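Fistumstead Adult Learning Center to Extend Evening Hours

24 July 2017

The Fistumstead Adult Learning Center will extend its evening program to five nights a week beginning in January, following approval of a revised operating budget by the town council. The center currently opens to evening students on two nights.

The change will allow the center to offer classes in reading, basic mathematics, bookkeeping and English as a second language to residents who are unable to attend during the day. Registration opens in the fall at the front desk of the center on Angelovski Street and at the Vurkside branch library.

According to the center's annual report, 113 residents were placed on a waiting list for evening classes during the last school year. The longest waits were for the beginning English course, which filled on the first day of registration in both terms.

"We have been turning away people who work full days and who have arranged child care in order to study," said Siu-fong Mak, director of the center. "Many of them live within walking distance. The council has recognized that the building was closed at the very hours when they could have used it."

The council voted to fund the additional hours for a trial period of two years. The money will cover teaching staff, a part-time evening receptionist, and heating and lighting costs for the east wing, which has until now been locked after the end of the day program. No increase in course fees is planned for the first year. Residents of Fistumstead and Vurkside will continue to pay the same rate, under an agreement between the two towns that was renewed last spring.

Council member Blagoje Papadopoulos, who introduced the measure, said that the trial would be judged on attendance and on the number of students who complete a full course. "A full classroom in the first week tells us very little," he said. "We will be looking at who is still enrolled at the end of term, and we will ask those who leave why they did so."

Two council members voted against the measure, citing the cost of keeping the building open. An amendment that would have limited the new hours to three nights was defeated after a short debate. 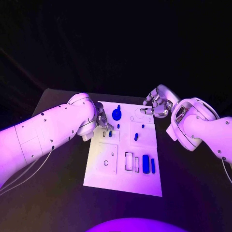
Courses and Registration

The evening schedule will be published at the start of October. Classes will begin at 6:30 p.m. and end at 8:45 p.m., with a short break. Beginning English will be taught on all five nights, in separate groups, so that students may choose the night that suits their work schedule. Bookkeeping and basic mathematics will each be taught twice a week. The reading course will remain in its present form, with one weekly class and an individual meeting with a tutor.

Students already on the waiting list will be contacted by mail and given first choice of places. They will have three weeks to reply before the remaining places are opened to the public. Those who have moved since joining the list are asked to give the center their new address before the end of August.

New students in English and mathematics must complete a short placement interview. Interviews will be held at the center and, for the first time, at the Vurkside branch library. No documents other than proof of address are required.

Transportation and Parking

The Virneo bus line, which connects Vurkside with the center of Fistumstead, now makes its last return trip at 8:20 p.m., before classes end. The council has asked the operator to consider a later departure on weeknights - a decision is expected before the schedule is printed. The parking lot behind the center will stay open until 9:15 p.m. on class nights, and the side gate will be lit.

Teaching Positions

The center is seeking part-time instructors for the new evening classes. Applicants should hold a teaching certificate or have equivalent experience in adult education. Application forms are available at the front desk during regular hours. Current day staff may apply for evening work but will not be required to change their hours.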